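Speaker notes: shared table supplies, staff briefing
Presenter: Savita Chaturvedi, Facilities Services, Cilten

Welcome staff and thank Harish Dwivedi for the use of the room.

The Jamadholm office has 200 staff and 2 shared meeting floors. Last May we received repeated requests for tidier tables. Drinks were left among papers, and tissues were seldom at hand.

Each meeting table will now have one organizer. Please return it to the same spot at the end of a booking. Personal items should go back to your desk. Labelled bottles may remain until the room is cleared at 5 p.m.

Pause before the next slide.
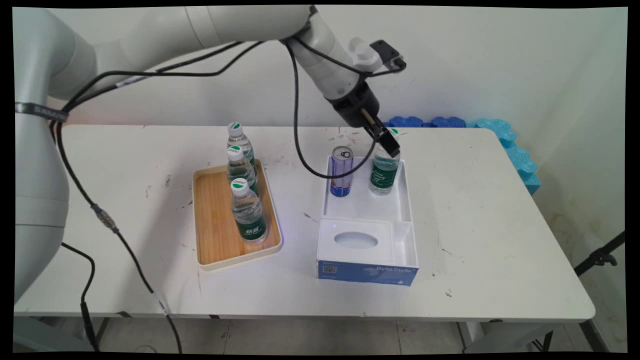 Slide 4: White organizer with tissue compartment at the front and a water bottle in the open tray behind.

Refill requests go to Urmila Ahuja. Invite questions on colour and placement, then hand over to Mohit Thakur.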